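Workshop Floor > Builds in progress > Garment handling, mobile manipulator

Clothes rack job: hand or gripper? (and the cables)

slatandrung
Posts: 400

Hello all. I continue here from my older thread, which became too long. We are a small group in a shared workshop and we teach a two-armed robot to take garments from a rolling rack and put them back. The project is called Nestora. We share one narrow room with all the coats, the desk and the laptop, so there is not so much space to turn.

In August we had the multi-fingered hands on both arms. They are very nice to look at, and with them I have spent more evenings than I want to admit. My question is simple: for hangers, is it worth to continue with the fingers, or should we stay with the parallel grippers?

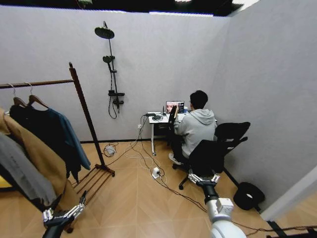 View from the head camera, both hands on. Laptop session at the desk.

My opinion at the moment is the gripper. With the hand I have 1775 lines of configuration and I understand perhaps half of it.

Chege
Posts: 1129

Gripper, no question. A hanger hook is a piece of wire or a piece of wood, and you want to pinch it. You don't need a thumb for that.

I would be more worried by the floor in your picture. You have cords looping over the tiles right beside the base of the rack. What happens when the mobile base drives over the power strip?

tinsnips_and_tea
Posts: 62

I disagree with Chege, a bit. Fingers are slow to tune but they forgive a lot. With a two-finger gripper, if the hanger is rotated by a few degrees you pinch fabric and drag the whole coat along. Ask me how I know, my favourite jumper has a hole in the shoulder.

Don't throw the hands in the cupboard yet.

slatandrung
Posts: 400

Thank you both. Chege, you are right about the cords, I will come to it.

tinsnips, I have had the same with the fabric. I wanted to check if the wrist camera can help, so we put the grippers back and I looked through the pictures before the approach.
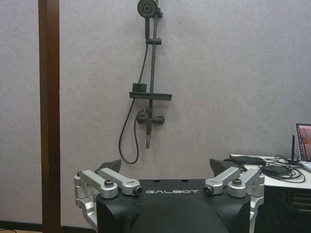

The wrist camera is for me the strongest argument for the gripper, as the two fingertips are always in the same place in the picture and I can measure from them. For localization I first tried to use the rack post, but the rack rolls, so it is a bad landmark. Now I use the things which are screwed to the building. The vertical bar of the shower set is good for this, it is dark on a pale wall and the shelf crosses it at a right angle, so the edge detector finds a clean corner there. The table is much worse, the cables on top give me a hundred small edges and none of them stays where it was the day before.

The colour balance is still a problem. My wall is grey to the eye, but the camera makes it a little lilac, and then the threshold for the bar must be changed again.

Drorncombe
Posts: 1180

Fixed fittings as fiducials, I like it. But why not print a proper marker and glue it on the wall? Ten minutes of work and you get the full pose. Your bar and shelf only work until someone hangs a towel there.

Chege
Posts: 1129

Agree with Drorncombe. Also lock the colour balance in the driver instead of chasing it. Auto white balance has eaten more of my weekends than any mechanical fault.

slatandrung
Posts: 400

Drorncombe, I have thought about markers, but I would like that it works in a normal home also, where people do not glue black squares to the wall. Maybe I am too proud. I will make one for calibration only and take it off after.

Chege, I did not know it can be locked. I will look this evening.

For everybody who asked by message, the order of work we have now:

1. Roll the rack until the rail is parallel to the robot's shoulders. By eye is good enough.

2. Head camera finds the rail and the hangers. Wire hangers are harder than wooden ones, I set a lower confidence for them.

3. Right arm closes on the hanger at the shoulder of the garment. The left gripper stays open and low.
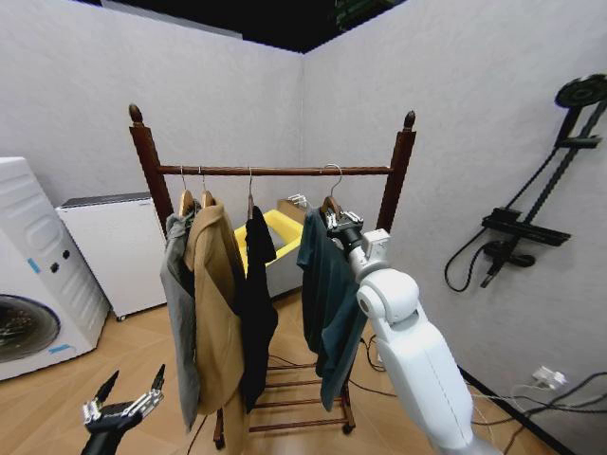 4. Lift, wait one second for the cloth to stop swinging, then move away from the rail. If you do not wait, the sleeve wraps the neighbour.

5. Return to the rail from above, hook first. This is the step which fails the most.

tinsnips_and_tea
Posts: 62

Step 3 is where I would argue. If you grip at the shoulder you have cloth and wire together between the fingers, and the hook can still swivel. I would go for the neck of the hook, just under the rail. Less to hold but it can't turn on you.

Drorncombe
Posts: 1180

On a wooden hanger, yes. On the thin wire ones the neck bends. I had a box of them from the dry cleaner and after a week they all looked like question marks.

Somebody should also mention the finger pads. The Clumex rubber sheet from the hardware store is fine for this, cut it a touch larger than the pad and trim after the glue is set.

slatandrung
Posts: 400

I will try both, neck for wooden and shoulder for wire, and write here what I get. It means that the detector must tell me the type of hanger, and at the moment it only tells me "hanger", so this is some extra labelling for me.

About the approach from the side, with a shirt hanging close to the camera: the cloth takes the left part of the picture and I lose the edge of the post when the arm comes nearer. The shower bar stays visible much longer.

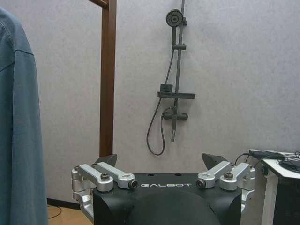
So I plan to give the bar a higher weight in the last part of the movement and to ignore everything on the table. If the weight jumps too fast the arm makes a small kick, therefore I blend it in over the whole approach. For the cords I have ordered a flat cable cover in grey, and the power strip will go up under the desk.

Chege
Posts: 1129

Screw the strip on, don't use the sticky pads. And post the numbers for neck versus shoulder, I am still not convinced by the wire ones.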